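Wanted: people who'll sing with us at Lultodside (no, you don't have to be good)

Posted 10/9/26

Right, so we're short. The Lultodside Community Choir lost a whole clump of altos over the winter, two of our basses have moved up to Ferkcombe for work, and I looked along the back row at the last rehearsal and could see an awful lot of chair. I'm the one who runs the thing, my name's at the bottom, and I'd love to hear from anyone within driving distance who has ever thought about joining a choir and then thought better of it.

We sing in the old Rowlands hall, the weatherboard one behind the bowls club, from seven till nine in the evening. Doors open at half past six for anyone who wants a cuppa first, and most people do. You'll come in through the side door because the front one sticks. Parking is on the grass, and if it's been raining please use the gravel strip along the fence, or you'll be pushing each other out at the end of the night.

What are we singing? A bit of everything! At the moment it's two sea shanties, a Latin motet that's giving the tenors grief, a lullaby in three parts, and an arrangement of a shearing song that I did myself over August and am still fiddling with (sorry, sopranos, bar 16 has changed again). Nobody gets a solo unless they ask for one. If you do ask for one, I'll probably say yes.

You don't need to read music. A bit over half of us don't. I send out recordings of every part so you can learn them in the car, and I'm afraid it's my voice on all of them, including the soprano line, which I sing an octave down and with feeling. If you do read music, you'll get a printed folder and you'll be very popular with whoever sits beside you.

No auditions. I'll have a quick sing with you in the kitchen on your first night, just so I know where to put you, and it takes less time than the kettle. If you can find a note when someone else is singing it, you're in. If you can't quite find it yet, you're still in, and I'll sit you next to someone loud.

Who are we after?

Altos, altos, altos. Also basses, and anybody who reckons they might be a low tenor. Sopranos are welcome too, but you'll be squeezing up. You need to be 16 or over, or else come along with a grown-up who's singing as well. The hall has a ramp and an accessible loo, and there's a hearing loop that works on the left-hand side of the room.

What it costs

It's $120 for the year, which covers the hall and the sheet music. Your first three rehearsals are free. If the money's a worry, send me a quiet note and we'll sort something out, and that'll be the end of the conversation.

What we do with it all

There's a concert at the end of each term, and a trip to the Cernotville singing day in autumn, where some 749 people turned up last year and the organisers had to find extra urns. You're not obliged to do either. We've got a couple of members who come for the rehearsals and never perform, and they're very good company.

For concerts we wear black on the bottom and any one bright colour on top. Please don't go out and buy anything. I wore the same orange shirt for years before the elbow went.

I do ask that you come most weeks. Life gets in the way, I know – shift work, kids, calving – but the parts only settle if there are enough people there to settle them. Text me if you can't make it and I won't chase you.

To join, just turn up, or write to me first at Box 1559, Lultodside, or leave your name on the sheet in the hall porch. Tell me roughly how high or low you think you sing and whether you need a lift, as there are usually spare seats coming in from the Ferkcombe side.

Hope to hear you soon,

Ansel Castellanos 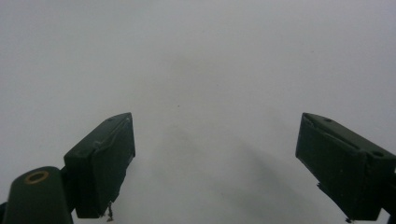
Is it all right to come along if I've only ever sung in church, and that was years ago? I think I'm an alto but I was always put wherever there was a gap. I could do with a lift from Ferkcombe if one's going, and I'm happy to bring a slice for the tea table.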